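Langat bench log
Home | Log | Parts | Wiki | Search

22 Oct 2026

Pliter still drops grasps on thin objects. Spent the morning blaming the network, then found the replay tool was resampling gripper width to 20 Hz and pose to 65. The two streams drift apart by the end of a long episode, so the policy learns to close its fingers on the memory of a chopstick.

Fixed in the loader: both streams now interpolate onto the camera timestamps, and anything with a gap over 200 ms gets thrown out with a warning. The warning used to be a debug print. I wrote that debug print. Moving on.

Reran the loader over the whole tableware set. 1,830 episodes survive. The rest went to quarantine, where Bastico can plan around them if it likes a challenge.

Other items:

- The left and right pose streams had swapped names in the June config. Training never complained, which says something about training.
- Bircombe's segmenter handles the bowl well enough but merges it with the saucer whenever both are white. Tried raising the edge weight. It now splits the spoon from the bowl and keeps the saucer. Reverted.
- Dark stick on pale green tray is the easy case for contrast. One held in black jaws is the hard one, and the mask stops wherever the jaws start. Leaving the mask alone and taking the stick angle from the tip end only.
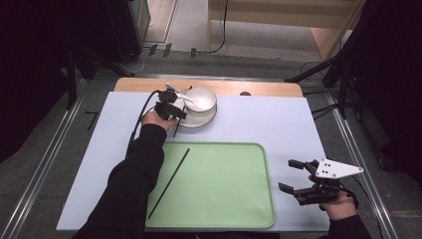
To do before the next training run

- Unit test for the resampler, with unequal rates this time
- Make the config refuse duplicate stream names
- Delete the folder called final_new_2 once I know what reads from it

2 comments | 0 shares
Back to top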